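Living with the Tretance hand-guiding kit: a long review after a good few weeks

Posted 12/10/2018 by Delia Dumitrescu

I've been promising to write this up for ages, and a couple of you have emailed to ask, so pour yourself a cuppa because I do go on a bit once I get started.

The Tretance is a teaching kit for a pair of robot arms. You get two smaller handles that clamp to the edge of a desk, a foot pedal, a box of brackets and straps, and the software. You move the handles, the big arms copy you, and everything you do while the pedal is down gets saved as a demonstration. Do enough of those and you can train the arms to have a go on their own. We bought ours for the workshop at Hiltbridge to replace an older setup where you grabbed the arm itself and dragged it about, which was fine for one arm and hopeless for two. (Try holding a bag open with your left hand and reaching in with your right when each hand weighs as much as a toddler!)

Setting up took me and Hemi Hoani the better part of a day. The printed guide is lovely, with proper colour drawings, but it assumes your cables come out of the arms on the same side as theirs do, and ours don't. We ended up re-routing the left one twice. Hemi wanted to ring the supplier and I wanted lunch, so we had lunch, and then found the bit we needed in an appendix. Calibration is much nicer. You park both handles in their cradles, press the pedal, and it sorts itself out in 31 seconds every single time. I've timed it more than I'd care to admit.

Now, the feel of the thing, which I think is what most people want to know. The handles are light and beautifully balanced, and the finger triggers have a soft spring in them so you get a sense of how far you've closed the gripper. What you don't get is any sense of how hard you're squeezing. With a block or a plate you learn to watch for the fingers stopping. With anything floppy you're on your own, and I crushed a fair few things in the first week before my hands learned to stop earlier than my brain wanted to.

Groceries have been our main practice job. I like them for teaching because everybody already knows how to pack and unpack a bag, so a newcomer only has to learn the handles and can leave the task to common sense. Fruit rolls, paper creases, handles flop over the opening right when you're about to reach in. It's all wonderfully annoying.

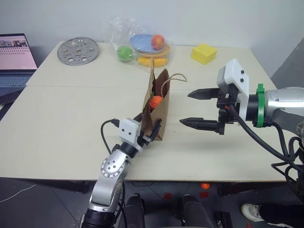 The trick with paper bags, and it took me far too long to work out, is to let one arm do nothing but hold. Pinch a corner low down, leave that hand completely alone, and do your thinking with the other one. Wiremu Tomoana picked this up in his first hour. I was still trying to be clever with both hands at once, and my recordings from that fortnight are full of little left-hand wobbles that the arms then faithfully learned. Wiremu's are much tidier and I've stopped being cross about it.

The software is where I have grumbles. Recording is a dream, but going back through your recordings is a slog. There's no way to trim the dithering off the front of a demonstration without exporting it first, and the file names are a long string of letters that mean nothing to anyone. Once we got to 200 demonstrations the list took an age to open. Xolani Maluleke wrote us a small script to rename them by task and person, and that's made it bearable. Tretance told me by email that trimming is on its way, so I'll update this if it arrives.

A few smaller things. The pedal slides on a smooth floor, so put a bit of rubber mat under it. The desk clamps will mark soft timber. And do get a chair that goes up and down, as my shoulders were very sore until I raised mine so my elbows sat level with the handles.

Would I buy it again? Yes, I would, if you've got two arms to teach. If you've only got one, I'd stay with dragging it by hand and spend the money on better grippers. I'm taking ours over to Maihi later in October for Dario De Luca's group to try, so if you're nearby and want a turn, leave a comment and I'll pass on the details.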